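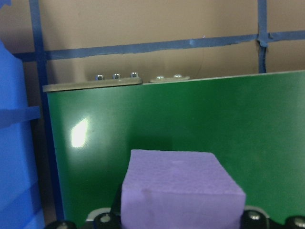 Purple foam block and green panel, Cerkholm hall.

Foam blocks for the play corner

The play corner at Cerkholm reopened in September with a new lot of foam blocks, and we now have 24 of them in three colours. Evander Munro cut the cubes from offcuts and took the sharpness off the edges. They are light enough for toddlers to carry and they stack well on a flat surface.

A few requests for families using them:

Wipe blocks with a damp cloth only. Smudges on the lavender ones come off with a little dish soap. Please don't soak them.

Keep them away from the heater.

If a block has been chewed or is crumbling, put it in the tub by the door and we'll replace it.

The blocks go back on the bottom shelf at the end of each session, with the larger ones at the back. Wilma Imrie is looking for 2 more people to help with pack-up on the morning roster. Put your name on the sheet in the kitchen if you can do it.

The play corner closes for the holidays on 8 December 2024.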